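# Training the Triltari push policy on block separation

Use this to reproduce the block separation result from our March report. The policy learns short pushes from play data, with no task labels. You need the Triltari arm with the single finger tool, the toy blocks and a GPU with at least 12 GB of memory.

Last edited by Hjørdis Eklund, 9/1/23

## 1. Get the data

Download the Prason play set. It holds 1178 episodes. Run the filter script before anything else - it drops episodes where the finger never touches a block.

## 2. Train

```
python train.py --config push_small --steps 2000
```

This is the short run and it's enough to check your setup. If the loss is flat after the first few hundred steps, your action scaling is probably off. Borghild Lindqvist's version of the config uses meters and ours uses millimeters, so don't mix them.

## 3. Set the board

1. Bolt the maple board to the blue table.
2. Run the height check. The finger should stop just above the wood.
3. Place the blocks in two groups with open wood between them. Mix the colors and shapes within each group, and pack one group tightly.
4. Start with the finger next to the smaller group, tip close to the board.

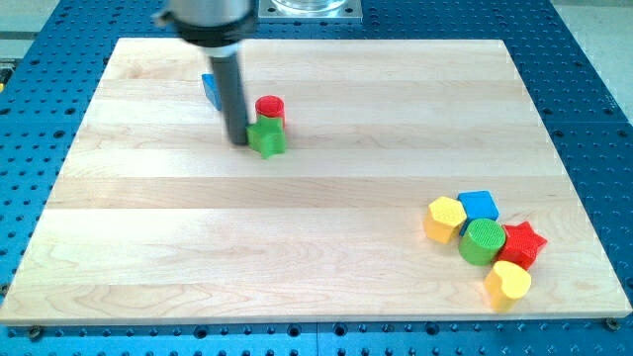

## 4. Run the test

Start `eval.py` and keep your hands clear. An episode counts as a success when every block in the tight group is separated from its neighbors. We got up to 76 percent with the Drino encoder. Most failures were star blocks catching on each other - a slower push speed helped a little.

Save the logs before you reset the board, as the script overwrites them.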